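Subject: Re: [butent-arms] Object set and the recording plan until April

Last updated: 9:40 pm

Hello all,

Thank you for the many answers to my first message. I try to reply to everything in one mail, so that the people who joined the list this month can also follow. I am sorry that it became long.

First the state of the work. We have 626 recorded episodes on the server, and we promised 800 to our supervisor before the April review. The episodes are of two kinds. In the first kind both arms work on the small blocks in the middle of the mat, for example one arm holds a block and the other puts a second block on it. In the second kind one arm moves a larger object to the side and the other arm stays out of the way. The first kind is much more difficult to record well, because the grippers come very near to each other and the driver must look at three views at once. Please do not be ashamed if your first evening gives few usable episodes. Mine gave almost none.

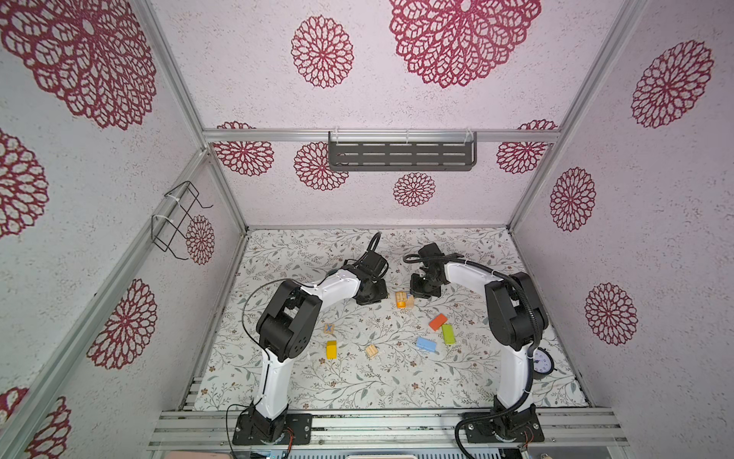

Ward Mulder wrote:

> I went through the block episodes last night and I think we
> should make the starting positions more different. In most of
> them the blocks lie in the middle, between the two bases, and
> the arms begin in nearly the same pose. If the policy only
> sees this, it will learn to go to the middle and close the
> gripper, and we will all be very happy until the review, when
> somebody puts a block in the corner.
>
> Also, could we decide what "finished" means? Some people stop
> recording when the block is released, other people go back to
> the home pose first. I had to cut the ends of 300 episodes by
> hand and I do not want to do this again.
>
> Last point: is the Bitport room free for us in the evenings
> now, or do we still share it with the drone people?

I agree with Ward on the starting positions. From now on, please throw the blocks softly on the mat before each block session and leave them where they fall, also when they lie on top of each other. Only if a block falls outside the reach of both arms, you can move it back.

About "finished": an episode ends when both grippers are open, nothing is held, and both arms have been back in the home pose for 2 seconds. I have written this on the sheet next to the keyboard. If you forget the home pose, mark the episode as "short" and do not delete it. The training script can handle short episodes, but it cannot handle missing numbers in the file list.

The room is ours from six o'clock until the building closes. The drone people moved upstairs.

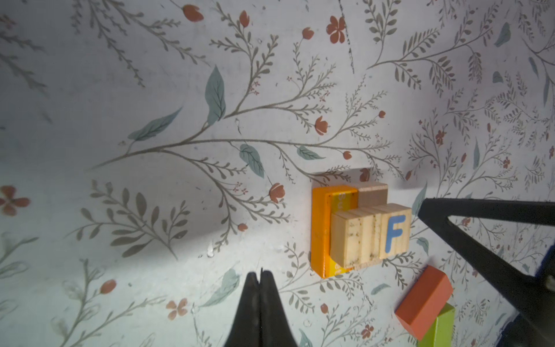 The labels need more care than I thought when I made the form. We have a text field for the instruction, and everybody writes it in a personal way: "pick block", "take the wooden one", "grab letter". For a model that must connect words with objects this is a big problem. Please name the object so that a person who sees only the wrist view could point to it without asking you. A natural wood block with a blue F on its side is "the block with the letter F", also if you are planning to use it only as a base. When one block lies over another, like the red one over the green one here, say which one you want to move. "Take the red block off the green block" is a good instruction. "Take the top block" is not, if there is a second group of blocks next to it.

A related question came from Aria, who asked if we should record attempts where the gripper closes on nothing. My answer is yes, but only if you then try again and the second attempt works. Such episodes are useful, as the model can learn to recover. Choose "retry" in the menu. If you miss three times, stop, and begin a new one.

I also want to say something about speed. Some drivers move very slowly in order to be safe, and some of the new ones stop in the air for a long time while they think. Long pauses teach the model to pause. It is better to think before you press the start key – the objects will wait for you. 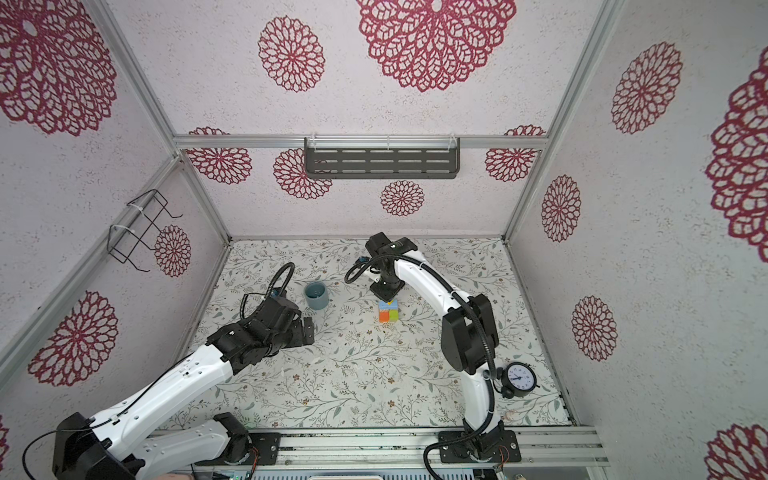
Larger objects were the second part of my first message, and here I changed my opinion. I wanted to remove them until the block task was good enough, but the supervisor prefers that we keep both kinds of episodes until the review. So we continue with the set that we have. The puzzle cube is the easiest, and I recommend it for a first session: bring the gripper straight down from above, like the right arm over the cube, and do not turn the wrist before you have lifted. The cup is harder when the other arm is in front of it, so first bring that arm home. The alarm clock close to the base of the right arm should not be the target of a grasp at all. The arm must fold too much to reach it there, and the elbow limit stops the recording. Move the clock nearer to the middle before you start.

For the cup there are now two instructions allowed, "put the cup upright" and "move the cup to the side". Please record both, and do not always begin with a standing cup.
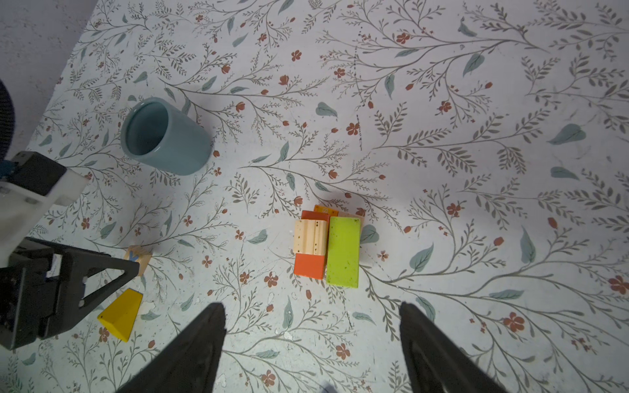
Wrist camera view: the cup on its side, blocks in front of the open fingers.

If you record with the cup lying down, write this in the comment field with the direction of the opening. It takes a few seconds and it will help Ward when he makes the test set.

Two practical matters. The Postma grant for student projects is approved, and after the new power supply we still have 300 euros to spend. My proposal is spare finger pads and a second foot pedal, but I am open to better ideas. Please write them to the list and not to me alone. And the next evening for new drivers begins at 6:30 pm. Bring a laptop with the viewer already installed, as the network in Bitport is slow and the download took most of the last evening.

The sign-up table is in the usual folder. Please write your name next to a time, also if you come only to watch.

With kind regards,
Butent arms group, recording and data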